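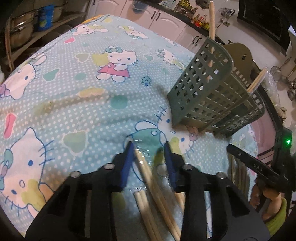 The Last Oilcloth Counter in Nirkbridge

By Tuva Ljungberg

On Sunday mornings the market hall in Nirkbridge opens at seven, and the first stall with its lights on belongs to Nisreen Farah. She sells table coverings by the yard. There are 32 rolls on the rack behind her, standing upright, and a brass ruler is screwed to the counter for measuring.

Farah took over the stall from Helge Hägglund, who had run it since the hall was rebuilt. He left her the rack, the ruler and a ledger of customers with the sizes of their kitchen tables written next to their names. She still uses the ledger. People move house, she says, but they tend to take the table with them.

Oilcloth was once linen coated with boiled linseed oil. It cracked at the folds and smelled for weeks. Most of what is sold under the name now is cotton or polyester with a vinyl coating, and it wipes clean with dish soap. Farah tells buyers to roll it up for storage and to keep hot pans off it.

Prints come and go. Lemons sell in spring. Plaid sells all year. Cartoon characters go to grandparents, who usually ask for an extra foot of overhang so it can be trimmed later. Plain white hardly sells at all, except to Wenche Isaksson, who runs the cafe at Bråten and buys 3 yards every August.

The hall's rent went up last year, and two fabric stalls near the door have closed. Farah looked at a shop unit on the Ivanach road and decided against it. The unit had no loading door, and the rolls are too long for the stairs.

She cuts with shears, never a rotary blade. The offcuts go in a box under the counter. Schools take them for painting days, and whatever is left by noon is free.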